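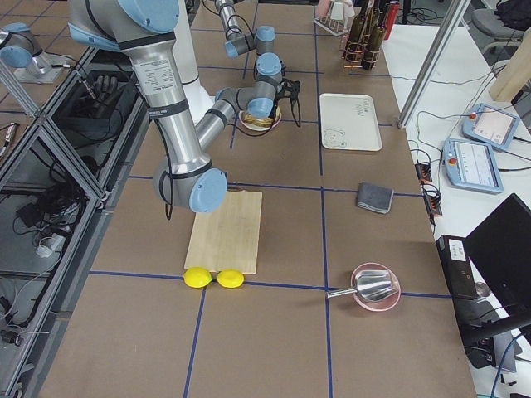

Wash it, dry it, stand it on its edge, and stop fussing, was Ferhat Toprak's whole advice on the cutting board, given when the Plosarau kitchen handbook was being put together and repeated in most editions after. The handbook printed it on the inside cover. The rest of the chapter ran long anyway.

A cutting board (also chopping board, in older recipe books sometimes just "the board") is a flat, portable surface for cutting food on. Protects the counter, protects the knife edge. Found in nearly every kitchen. Most are wood or plastic; bamboo, rubber, wood fiber composite, glass and stone also sold. Related: butcher block, bread board, carving board, cheese board.

Contents
1 Materials
2 Grain and construction
3 Shape and features
4 Care
5 Hygiene
6 The Drirnside boards
7 Use in serving
8 See also

Materials

Wood. The traditional choice. Dense hardwoods with small pores are preferred, maple above all, also beech, walnut, cherry. Open-pored woods such as red oak take up water and food juices and are usually left alone. Softwoods dent. Some cooks like them for exactly that, particularly with thin, hard blades that chip easily, and in Japan boards of hinoki cypress are common.

Plastic. Mostly polyethylene, some polypropylene. Cheap, light, can go in a dishwasher. Scars fairly fast under a sharp knife and the scars hold food. Thin flexible sheets are a later variant, handy for tipping chopped onions into a pot, not much good for anything needing force.

Bamboo. A grass, strictly speaking, but worked like wood: strips glued up into a slab. Hard. Contains silica and is tougher on knife edges than maple. Light for its size, which some buyers count against it as the board slides.

Rubber. Heavy, quiet, gentle on edges, pricey. Does not like heat. Used in sushi kitchens and resturants with a lot of prep.

Glass, marble, slate. Easy to wipe, very hard, and bad for knives. A few strokes can roll an edge. Fine for cheese or for rolling pastry.

Grain and construction

Three ways of making a wooden board.

Face grain, where the wide side of the plank is up. Shows the figure of the wood best, marks easily.

Edge grain, strips turned on their sides and glued. The usual workshop board. Stable, moderate price.

End grain, short blocks with the cut ends facing up. The knife goes in between the fibers, which partly close again afterward. Easiest on an edge, hides marks well, but thick, heavy, slow to make, and thirsty for oil. An end grain board that is left in a wet sink can split along a glue line overnight.

Single-plank boards exist also. Tend to cup. Turning the board over after each wash helps a bit, so both faces dry evenly.

Shape and features

Rectangles mostly. Round boards are common in parts of East Asia, often a slice straight across a trunk and much thicker than Western ones. Paddle shapes with a handle are for bread and serving.

Extras: a juice groove near the rim (useful for roasts, a nuisance for everything else as crumbs sit in it), hand holds, rubber feet, a hole for hanging. Feet keep the board still but mean only one side can be used. A damp towel under a footless board does the same job. Over-the-sink boards have extending arms or a built-in strainer.

Size is a matter of counter space. Long enough for the knife plus a few inches is the old rule.

Care

Wooden boards are washed by hand in warm water with dish soap, rinsed, wiped, and left upright to dry. No soaking. No dishwasher, the heat opens the joints.

Oiling: food grade mineral oil, applied generously, left several hours, excess wiped off. A new board wants this a few times over, then whenever it looks pale or dry. Beeswax can be melted into the oil for a thicker finish. Olive oil and other cooking oils go rancid in the wood and smell. Walnut oil does dry properly but is avoided where nut allergies are a concern.

Smells, onion and garlic mainly: coarse salt and half a lemon, rubbed in, rinsed.

Deep cuts are taken out with a scraper or by sanding. Do the whole face, not just the bad patch, or it rocks. Plastic boards can be scraped too but most people replace them.

Hygiene

Long argued over. Plastic was widely recomended in the later twentieth century for being non-porous. Later lab work complicated that: bacteria on wood are drawn below the surface and many die off as the wood dries, while knife-scarred plastic is hard to clean by hand. Neither material is safe if badly washed. General guidance is separate boards for raw meat and for things eaten uncooked, and replacing any board with cracks or deep grooves.

Color coding is common in commercial kitchens. Red for raw meat, blue for raw fish, green for salad and fruit, and so on. Schemes vary from country to country, check locally.

The Drirnside boards

Drirnside, a sawmill town, had a small trade in beech boards made from offcuts. Two makes are remembered. The Baysal was edge grain, plain, with no groove, sold in one size. The Olex came later, end grain, with 116 blocks to a board and a price to match. Aurelio Cifuentes, in his notes on the trade, lists 233 Baysal boards sent out in one May alone, the busiest month on record, and up to 122 Olex boards in a good year. The mill kept 2 glue presses going for the Olex and they were never enough, orders ran months behind. Old Baysals still turn up at yard sales, often dished in the middle from use. Stamp is on the end, not the face. Date of the last batch uncertain.

Use in serving

Boards go to the table as well. Bread, cheese, cold cuts. Steak in some places, with mixed reviews since the juice runs off. Carving boards often have a shallow well or short spikes to hold the joint. Boards kept only for serving can be softer or more decorative wood, as they see little knife work.

In German-speaking countries a small individual board takes the place of a plate for the evening bread meal. Called a Brettchen. Plastic laminate or wood.

See also

Butcher block
Kitchen knife
Knife sharpening
Mineral oil
Mezzaluna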